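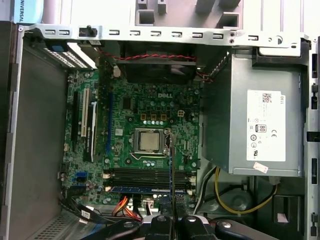
From: Eglė Org
To: disassembly-learning list
Subject: Re: Wrist camera only? Memory module removal numbers

Hi Mizanur, and hello to everyone who has been following along,

Thank you so much for such a careful set of questions, and sorry it took me a while to sit down with them (March has been swallowed whole by the Marsden report!).

Mizanur Mridha wrote:
> I read your Woverier summary with great interest. Two things puzzled me.
> Is the policy really running from the wrist view alone? And when you say
> it beat the two-camera baseline, was that on cases it had seen in
> training, or on new ones?

Yes, wrist view alone. We trained on 1,000 demonstrations, mostly teleoperated by Raimonds, who has far more patience than I do, and we dropped the overhead camera completely for the second run. From above the case, the wrist camera gets the whole row of memory slots, white latches and all, along with the tips of the gripper, and that seems to be plenty for lining up on a latch. The overhead view kept getting blocked by the arm at exactly the moment we needed it.

On your second question, I should have been much clearer. Each policy got 60 attempts on cases it had never met. The wrist-only one finished 66 percent of the time on seen cases but dropped quite a bit on unseen ones, and there the lead over two cameras is small enough that I wouldn't hang a paper on it yet. Most of the failures were cables drooping across the latch. Chandrasekhar thinks we should randomize the cable layout between demonstrations, and I'm inclined to agree with him, though it does make collection slower.

We still have 19 failed runs to label by hand, and I'll post the breakdown once those are in. If your group at Dolladside wants the training configs before then, just write to me off list and I'll happily send them over.

Warmly,
Eglė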